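Wir suchen Leute, die mit uns Greifer vergleichen (Simulation, Teilzeit oder Werkstudium)

Moin zusammen! Wir sind Trisilska, ein kleines Team mit zu vielen Bildschirmen, und wir brauchen Verstärkung. Ich leite bei uns die Greifertests und schreibe das hier selbst, also verzeiht mir, wenn es an manchen Stellen nicht nach Personalabteilung klingt (die haben wir auch gar nicht).

Kurz zur Sache: Im Projekt Mumell lassen wir verschiedene Greifer in simulierten Wohnräumen gegeneinander antreten, immer mit denselben Aufgaben und möglichst gleichen Startbedingungen. Aus der ersten Runde liegen 3749 Durchläufe vor. Davon haben wir 923 von Hand nachgesehen und dabei ziemlich viel gelernt, vor allem über unsere eigene Schlamperei beim Protokollieren.

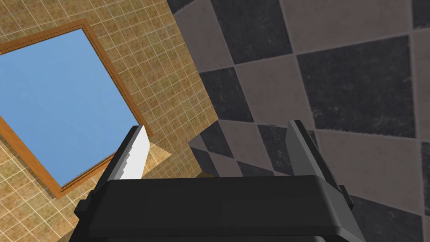 Die Kamera am Handgelenk ist gerade mein Lieblingsthema, und wer bei uns anfängt, wird sehr viel Zeit mit ihrem Blickwinkel verbringen. Wir wollen wissen, wie gut sich die Fingerstellung allein aus dieser Perspektive ablesen lässt, auch wenn der Raum dahinter schief steht und voller Muster ist. Ein weißer Innenbelag am Finger hebt sich von Fliesen und Fensterblau prima ab, der graue Finger gegenüber vor den grauen Karos deutlich weniger. Genau solche Unterschiede bringen unseren Schätzer Otano durcheinander, und ich hätte gern jemanden, der sich daran festbeißt und nicht nach zwei Tagen die Wandtextur austauscht, damit Ruhe ist!

Was du bei uns machst:

Testreihen aufsetzen und laufen lassen, mit wechselnden Greifern, Kamerapositionen und Reglereinstellungen
Durchläufe ansehen und einordnen: gegriffen, abgerutscht, danebengefasst, nie angekommen
Reibwerte und Schließkräfte variieren und ordentlich aufschreiben, was du verstellt hast
mit mir darüber streiten, was als gelungener Griff zählt (bei dünnem Besteck sind wir uns bis heute nicht einig)

Was du mitbringen solltest: Python so weit, dass du fremde Skripte lesen und reparieren kannst, ein bisschen Gefühl für Koordinatensysteme und Geduld. Ein Studium in Robotik, Maschinenbau oder Informatik passt gut, eine Ausbildung in der Automatisierung genauso. ROS-Kenntnisse sind schön, den Rest zeigen wir dir.

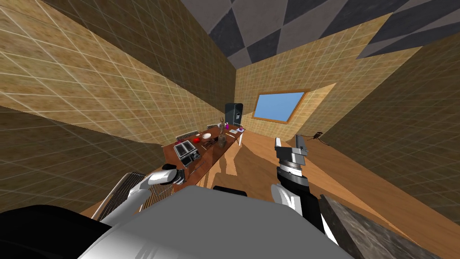
Im zweiten Teil des Projekts geht es dann um beidarmige Aufgaben, also anreichen, festhalten, umgreifen, und dafür fehlt uns noch ein vernünftiger Vergleich der Regler. Zur Auswahl stehen unser alter Impedanzregler und der von Myung, den wir seit September im Test haben. Beide haben ihre Macken. Der alte ist brav, aber lahm, der neue flott und manchmal ein wenig zu sehr von sich überzeugt. Geplant sind 131 Aufgaben je Regler, und die Auswertung darfst du von Anfang an mitgestalten.

Zum Drumherum: 15 Stunden pro Woche, mehr ist nach Absprache möglich. Du kannst viel von zu Hause aus machen, aber einmal pro Woche sitzen wir gern alle zusammen und schauen uns die schlimmsten Fehlgriffe an. Wir sprechen Deutsch und Englisch durcheinander. Der Vertrag läuft zunächst über ein Jahr, Verlängerung ausdrücklich erwünscht. Insgesamt haben wir 4 Plätze zu vergeben, auch eine Abschlussarbeit lässt sich daraus machen, wenn deine Hochschule mitspielt.

Schick uns bitte einen kurzen Lebenslauf und ein paar Zeilen dazu, was du schon mal zum Laufen gebracht hast (gern auch, was grandios schiefging). Ein Anschreiben mit Briefkopf brauche ich wirklich nicht. Wenn du Code zeigen magst, reicht ein Link. Bewerbungen nehmen wir bis So., 14. Februar, über das Formular auf unserer Trisilska-Seite an, Stichwort "Greifertest". Fragen vorab gehen über dasselbe Formular und landen direkt bei mir.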